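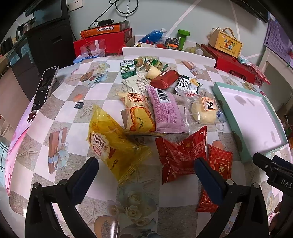
Why do snacks come in so many different kinds of packets?

Different snacks spoil in different ways, so each one needs a packet that keeps out the thing that would spoil it. A biscuit goes soft if damp air gets in, a bun goes hard if its own dampness gets out, and a handful of nuts can start to taste stale if too much air and light reach them.

So when you stand in front of the snack shelf wondering what to spend your pocket money on, you are looking at a lot of little answers to a lot of little problems. Let's go through some of them together (and if you happen to have a snack nearby, you are very welcome to eat it while you read, as long as you keep the wrapper for the activity near the end).

The zigzags and ridges at the ends

Have you ever run your thumb along the end of a snack bag and felt tiny ridges? That part is called a crimp. Many snack bags begin as one long, flat ribbon of plastic film wound onto an enormous roll. A machine folds the ribbon into a tube, joins the long edge, and squeezes the tube shut with hot metal jaws. The snack goes in, the jaws squeeze again, and now there's a closed bag with a seal at both ends. The jaws often have grooves on them, a bit like corduroy trousers, and those grooves leave the ridges you can feel.

On the crumpled red bag in the photo the ends flare out a little, like the twist on a lolly, and you can spot a crimped edge on the translucent yellow one too. Translucent is a lovely word, by the way. It means that some light comes through, but you can't see through it clearly, like a bathroom window.

What makes some wrappers shiny?

A lot of shiny wrappers are plastic with a very, very thin coat of metal on one side, usually aluminium. It is far thinner than the foil in your kitchen drawer. The metal does two jobs at once: it blocks light, and it makes it much harder for air and water to sneak through. Plastic on its own looks solid to us, but air and water are made of bits so small that they can slowly wriggle through some kinds of plastic, given enough time.

Why would anybody use clear plastic, then? Well, partly because we like to see what we're buying! A soft, round bun looks delicious all by itself, and a baker would be silly to hide it. Soft cakes and buns are often meant to be eaten fairly soon as well, so they may not need quite so much protection from the light as something that has to wait on a shelf for months.

Bags full of air (sort of)

Here is a question we get from almost every class that visits us: "Why is my bag half empty?" The puffy part isn't there by accident. It works as a cushion, so that when the bags are stacked and bumped along in a truck, the crunchy things inside don't all turn to crumbs. In many bags of chips the puff isn't ordinary air either. It's mostly a gas called nitrogen, which makes up most of the air you are breathing right now and is perfectly safe. The part of the air that makes oily snacks go stale is the oxygen, so the packing machine pushes that out and puts nitrogen in its place.

Soft bread and cakes don't need as much cushioning to stay in one piece, although they can certainly be squashed if you put your library books on top of them. (Please don't ask how many sandwiches have been flattened in our staff room.)

All that tiny writing

The front of a packet is usually the pretty side, with a big name and perhaps a picture of the food. The bread package in the photo has golden-yellow bread on it, inside an orange border. Turn a packet over and things get much busier. Look at the back of the pink-purple one and you'll see that it is simply covered in small print, with a barcode near the top.

What is all that writing for? On most packets it tells you what the food is made of, how much is inside, who made it and how to store it. The list of ingredients matters a great deal to anyone with an allergy, and you'll find that kind of list on packets all over the world, in all sorts of languages. Even if you can't read the language, you can often find the barcode, the date and the maker's little logo without any help at all.

A barcode is a number written in stripes. The scanner at the shop shines a light on it, measures the dark and pale stripes, and works out the number much faster than you or I could type it. The shop's computer then looks up the number to find the name and the price.

The date is usually stamped on separately from the rest of the printing, which is why it can look a bit crooked or a different colour. The pretty printing can be done long before the snack is even made, but the date has to wait until packing time.

Something to try at home

Be a packet detective. You will need 3 plain crackers, a small bag that closes tightly, a paper bag and a plate. Put one cracker in the bag that closes, one in the paper bag and one on the plate with nothing over it. Leave them on the bench overnight, somewhere the dog can't reach. In the morning, snap each one in half and listen. Which one has the loudest snap? Try it again on a rainy day and see whether you get the same result.

While you wait, get out the wrapper you saved and wash your hands. Can you find the crimp? Is it shiny on the inside, the outside or both? Hold it up to a lamp (not too close, lamps get hot) and see whether any light comes through.

When you've finished, ask a grown-up where the wrapper should go. Mixed-up materials like plastic with a metal coat are tricky to recycle, and the rules are different from one town to the next, so it's worth checking before you drop it in the recycling bin.

Written by Roswitha Imhof, with cracker testing by Obsa Alemayehu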